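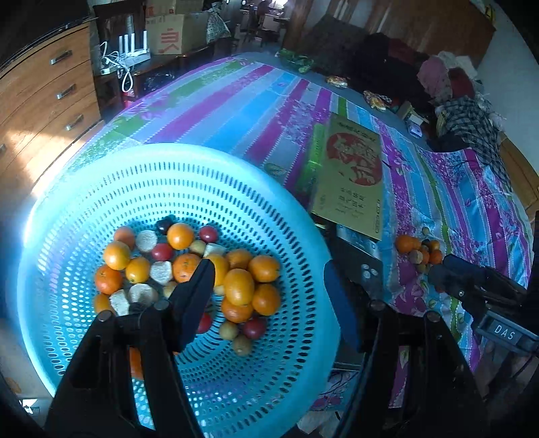
I bought way too much citrus again. It was Thursday, the Dunbar market was about to close, and the guy at the end stall was practically giving away tangerines, so of course I came home with a bag that nearly took my arm off (plus plums, plus a couple of kiwis I'd forgotten I picked up).

My friend Geetha Poduval got me into the big colander habit. She used to wash fruit one piece at a time like a surgeon, and then she found a wide plastic one and never looked back. Now I tip everything in together, run the cold tap and roll it all around with my hands. Oranges can take it! Plums are fussier, so I put those in last and go easy. Kiwis get a quick rub with my thumb even though I'm going to peel them anyway, and then the whole heap sits there draining while I make coffee.

What I do next depends on my mood. Most of it goes in the bowl by the door, where my kids will walk past it 200 times before anyone takes an orange. The softest tangerines get squeezed that same night. If there are plums left by Sunday I halve 4 of them, add a spoonful of brown sugar and a strip of orange peel, and let them slump in a small pan until the kitchen smells amazing. Spoon that over plain yogurt, or over pancakes, or eat it standing up at the stove with the lid in your other hand, like I did last week.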